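We use cookies to keep you signed in and to remember your settings. Accept | Manage

Roel Verbeke
February 2018

OK, the toboggan is finished and I can't stop looking at it! Long thread coming for anyone who has been thinking of bending their own.

12 replies · 41 likes

It's ash, 107 inches before bending. I got the boards from Alasdair MacBrayne, who had them stacked in his barn since August and let me pick through the whole pile (thank you Alasdair, I owe you a pie). Straight grain all the way up the front end matters more than anything else.

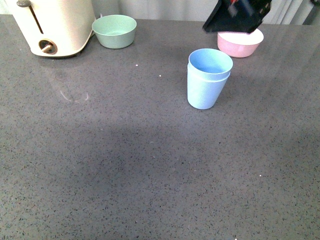

Cream toaster, green bowl, speckled counter.

4 replies · 19 likes

The steam box is a long pine box with dowels across the inside and a wallpaper steamer feeding one end. Rags stuffed in the other. It leaks everywhere and it works great!

I gave the boards 30 minutes and then you have to MOVE. Gloves on, form already clamped to the bench, a second person standing by. Huguette Lemieux was my second person and she was faster than me.
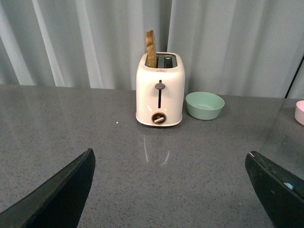 One board split right at the tightest part of the curl. My fault, there was a little knot I'd talked myself into ignoring. The spare went around the form like a noodle — what a feeling.

9 replies · 33 likes

They stayed on the form for a week. Then crosspieces, screwed from underneath with the heads sunk well below the surface so nothing drags on the snow. I used Rennie screws and predrilled every single hole, ash will punish you if you don't.

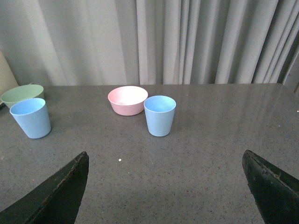 Do you need to kiln dry the wood first?
Air dried is better for this. Kiln dried ash gets stiff and tends to crack in the bend, even after a good long steam.

6 replies · 22 likes

Finish is pine tar on the top and 3 coats of paste wax on the bottom. The whole shop smells like an old ship and I love it. Craig Dow wants me to try varnish on the next one, we'll see, Craig.

Rope handles down both sides, tied so you can still grab them in mittens.

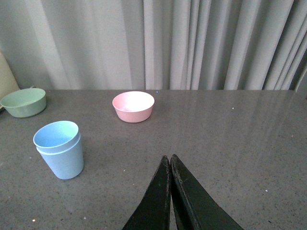
Green bowl and a gray curtain.

3 replies · 17 likes

First run was the long hill behind Wikov, 700 feet top to bottom. It tracks dead straight and it is so much faster than the plastic one! Steering is another matter — we went into a drift, twice, laughing the whole way.

Next up is a shorter one for the kids. Tarcísio Frota is sending me his drawing for a tighter curl and I'll post the form when it's cut.

28 replies · 96 likes · 14 shares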